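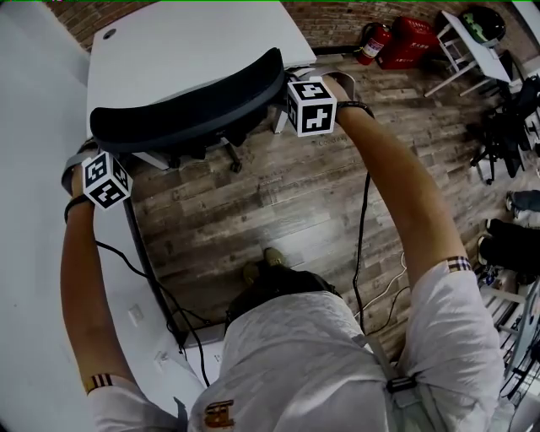 Seraina Plattner는 시연 수집 키트를 평가할 때 가격표보다 작업자가 한 시간 동안 착용한 뒤의 데이터를 먼저 보아야 한다고 지적한 바 있다. 본 강의에서는 이 의견을 출발점으로 삼아 Varari사의 착용형 시연 키트 Ullideck을 검토한다.

서비스 로봇 개론 강의 자료
제4강 착용형 시연 키트의 검토
배포일: 2022년 8월 5일

1. 검토 대상
Ullideck은 머리 쪽 카메라, 손등에 부착하는 마커 큐브, 손목 밴드 및 케이블로 구성된다. 작업자는 의자 옮기기와 같은 양손 작업을 직접 수행하며, 소프트웨어는 큐브 각 면의 흑백 무늬로부터 손의 위치와 방향을 추정한다. 본 강의의 검토 범위는 기본 구성에 한하며, 손가락 관절 측정용 추가 모듈은 제6강에서 다룬다.

2. 공급 조건
국내 공급은 Brunner가 담당한다. 교육기관용 계약은 대여와 구매로 구분되며, 대여 계약에는 시연 300회분의 후처리가 포함된다. 초과분은 별도로 청구된다. 보정용 판은 두 계약 모두에 포함되나 여분의 큐브는 포함되지 않는다.

3. 검토 항목
가. 마커 가시성: 등받이 양 끝을 잡는 자세에서는 두 손의 간격이 넓어진다. 두 큐브가 동시에 카메라 시야에 머무르는 구간의 비율을 기록한다.
나. 케이블 처리: 손목에서 늘어진 케이블이 가구의 바퀴나 다리에 걸릴 가능성을 점검한다. 공급사 설명서에는 케이블 고정 위치가 명시되어 있지 않다.
다. 착용 시간: 연속 착용은 40분을 한도로 하고, 재착용 시 보정을 다시 실시한다.
라. 데이터 형식: 원본 영상과 손 자세 기록의 시각 정보가 일치하는지 확인한다. 비교 제품인 Wanstead는 두 기록을 하나의 파일로 저장한다.

4. 과제
수강생은 조별로 의자 이동 작업을 70회 시연하고, 유효 시연의 비율과 제외 사유를 표로 정리한다. 제외 사유는 마커 가림, 케이블 간섭, 보정 오류, 기타로 구분한다. 보고서에는 대여와 구매 중 어느 계약이 본 학과의 실습 규모에 적합한지에 대한 의견을 포함한다. 제출 기한은 8월 말이며, 원본 데이터는 실습실 서버의 조별 폴더에 보관한다.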